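4 min read

Put the phone number back on the door

By Pacita Ignacio

The hardware store in Halldale took its phone number off the door in November. In its place is a square code you scan, which opens a form, which asks for your email address before it lets you ask whether they carry half-inch hose clamps. I drove there to find out. They did, in a bin by the register, and the man who sold me two of them said the phone still works. They just don't give out the number anymore.

I think this is a mistake, and a common one. Small businesses have been told for years that calls are a cost. A call interrupts someone who is doing something else. It can't be sorted or answered in a batch at the end of the day. All true. But a call is also the point at which a person with money in hand has decided to spend it with you if you can answer one question.

My brother-in-law runs a repair shop in Umthorpe. He kept a tally one month, on the back of a feed calendar, of what people wanted when they called. There were 86 calls. Most were over in less than a minute, and the largest group were asking if he was open. He could have taken that as proof the calls were a waste. He took it to mean his hours were posted badly, and he painted them on the window in letters you can read from the road. The calls dropped and he kept the number up.

The usual answer is that younger customers hate calling. Some do. Give them the form. The form and the number can share a door, and the sign costs the same either way. What bothers me is taking away the thing that works for one group and calling it progress for everyone. My neighbor is 86 herself, and she has bought every appliance she owns from Tomaszewski because a person picks up there.

Comments (16) 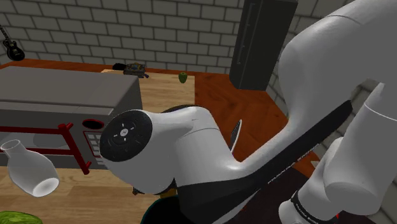 Opinion Desk

I did hear from one owner who disagrees. She runs Bastia, the bakery across from the post office, and she says that in the week before a holiday she can get 100 calls by noon, with two people on the counter. I believe her. Her fix was to turn the ringer off from opening until 11 and put a message on the machine saying so. That seems fair to me. People can plan around a closed hour if they know when it is.

A form gives them no such hour. I filled one out at a tile place last spring and got an automatic note thanking me for my patience. The real reply came nine days later, after I had bought the tile somewhere else and spent $600 doing it. I don't hold a grudge. I would have bought from them if anybody had told me they had the gray in stock.

So my request to the store owners of this county is small. Put the number back on the door, in type large enough to read from a parked car. If you can't answer in the morning, say when you can - and then answer.

16 shares

We use cookies to remember your settings. Accept / Manage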